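Write Down What Counts as Done

Comment, 29th August

Most disputes I see over automated handling results come down to a missing sentence in the test procedure. Two teams run the same task with the same arm and report different figures, because one scored a pass at the moment of release and the other scored it after the arm had withdrawn. Neither team cheated. The procedure said "place the item" and left it there.

The Fesden guideline, now open for comments until September, tries to fix this. Clause 13 requires an end condition for each task, stated in terms of the objects alone: where they rest, which way up, and what they touch. Matilde Sampaio, who drafted it, wants the same clause applied to simulated trials. I agree with her. A simulated cup and marker need an end condition as much as real ones do. 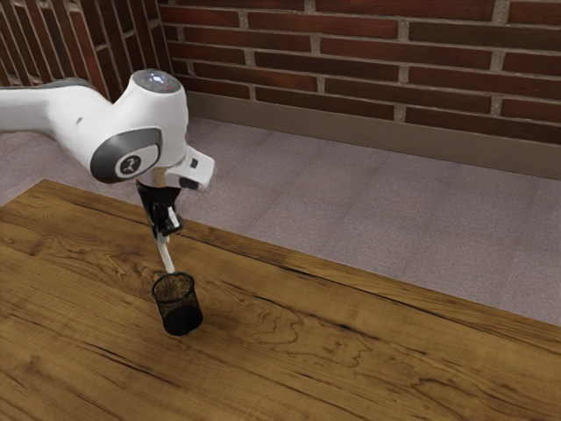
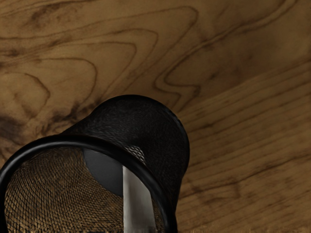
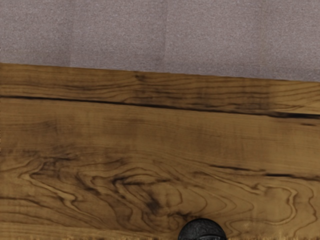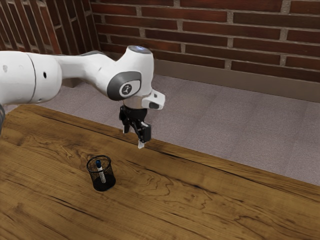 Simulated tabletop work, four views. The cup is held by its rim in the first, lies on its side in the second, and stands with a marker in it in the last.

Rawiri Tamihana of Gillik objects that object-only conditions ignore how the arm got there. A gripper that drags a container by the rim may reach the same end state as one that lifts it cleanly. That is correct, and it belongs in a separate clause on contact. Mixing the two produces a score that cannot be audited.

My own objections are smaller. The draft asks for 50 trials per task but says nothing on starting positions. A run of 500 from one starting position tells the reader less than 50 from varied ones. The draft also permits a single camera view for scoring. I would require 2 – one wide, one close – with the scoring view named in the report. A close view can settle a question of contact and still miss where the rest of the arm is.

Finally, aborted trials. Lebrun drops them from the total, Fokport counts them as failures. Either can be defended, but the guideline should pick one. I would count them, and list the cause of each in an annex.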